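About Us

Clarkbridge Overhead Doors has been putting in and looking after garage doors, loading dock doors and roll-up shutters since my father-in-law let me borrow his ladder and never got it back. We started with one truck and a rented bay on Gyamfi Road, and we still answer the phone from that same building, though we have taken over the bay next door as well (the old one got very full of springs).

My name is Sum-yee Siu, and I run the company along with my husband and a crew who have mostly been with us long enough to know which customers have dogs. If you call before eight in the morning, you will probably get me, and I will probably be eating toast.

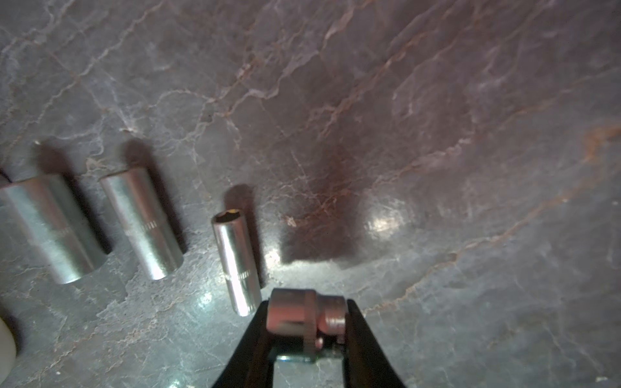
A short chrome socket, held sideways.

Most of our work is repair. Doors get heavy, rollers wear down, cables fray, and one cold morning the whole thing sits there halfway up with your car behind it. We carry the common parts on the truck so that we can fix most doors on the first visit, and if we have to order something we will tell you how long it will take and make the door safe before we leave. We stock Zavero openers and Javmont insulated panels, and we are glad to work on other makes too, even the very old ones. I have a soft spot for those! 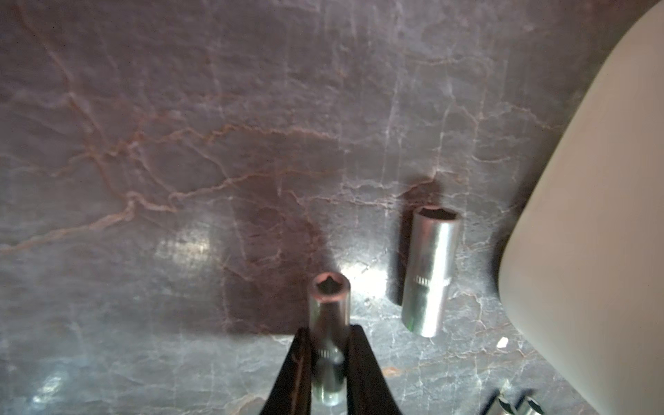

We also look after doors for businesses, and that side has grown more than we ever planned. Today we service roughly 200 dock doors for warehouses, bakeries, repair shops and one very busy flower wholesaler. Each of them gets 2 visits a year, usually in May and again before the cold sets in, and we write up what we did in plain words so the next person can make sense of it.
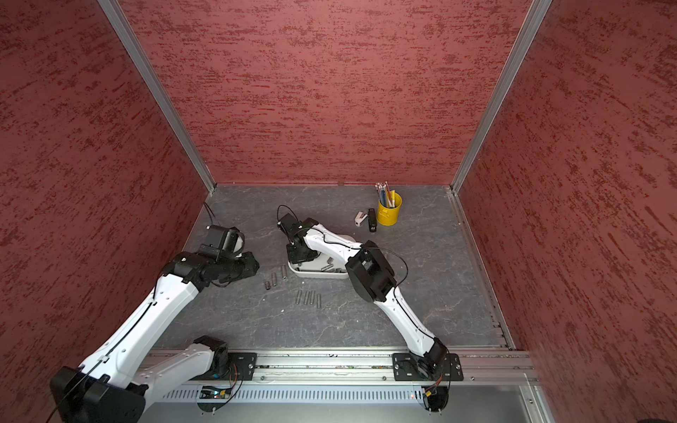 Picking a color for a new door takes people longer than anything else, and we don't mind a bit. The Javmont book has 103 finishes in it, and you are welcome to keep it over a weekend and hold it up against your brick. White is still what most families choose, but if you like a strong red with dark streaks through it, like the wall panels in the photo, please bring us a picture and we will look for the nearest match we can get. Samples are free, and we will bring them out to the house if that is easier.

We give our prices in writing before any work starts. If you only need a drop of oil and a turn of a wrench, that is what we will do, and we will show you how to do it yourself next time.
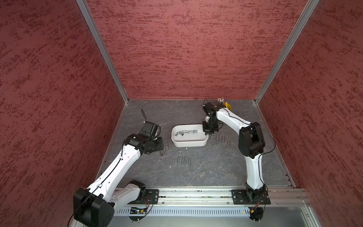
Two white arms at work between red walls.

Come by and see us, or call and tell us what your door is doing. Noises are fine, we are used to people making them over the phone. Parking is around the side, next to the blue gate.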